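Hosora Family Centre: playroom inspection
Sat 28 August. Inspector: Adwoa Korletey

1. Exit door: opens fully, no key needed. Pass.
2. Smoke alarm: tested. Pass. 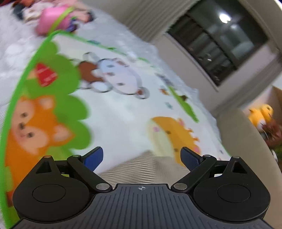

3. Power points: 14 checked, 2 covers missing. Fail. Refer to S. Tetteh.
4. Heater guard: one screw loose. Tightened.

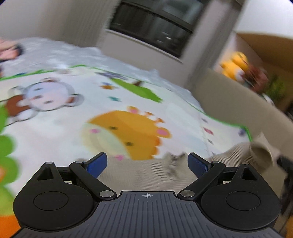 5. First aid kit: saline expired in July. Replace. 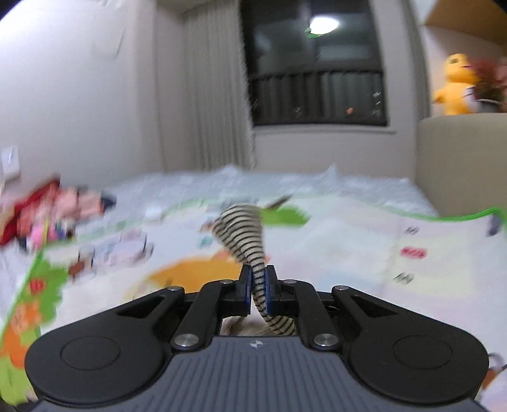 6. Soft toys: check seams, eyes and tails every 7 days. Long tails, such as the cream one with black stripes, need a firm tug at the base. Discard if stitching gives.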